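Moving up from 3 octaves to a full keyboard?

Riklow
Just got a secondhand Juhl piano for 440 quid and I'm over the moon! My daughter hasn't left it alone. Does it need tuning straight away?

Standama
Lovely! Let it settle for 3 weeks first – the new room will shift it anyway.

Zarkside
Disagree, sorry. Get a tuner in now and again in June. Mine was miles out after the move.

Standama
That's paying twice, though.

Riklow
Ooh, torn. She's happy either way, she's hammering out nursery rhymes as I type.
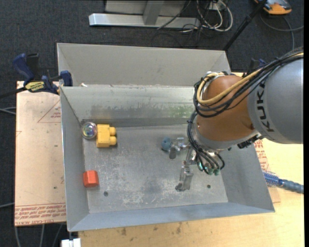

Might ring a tuner tomorrow and ask what he'd do.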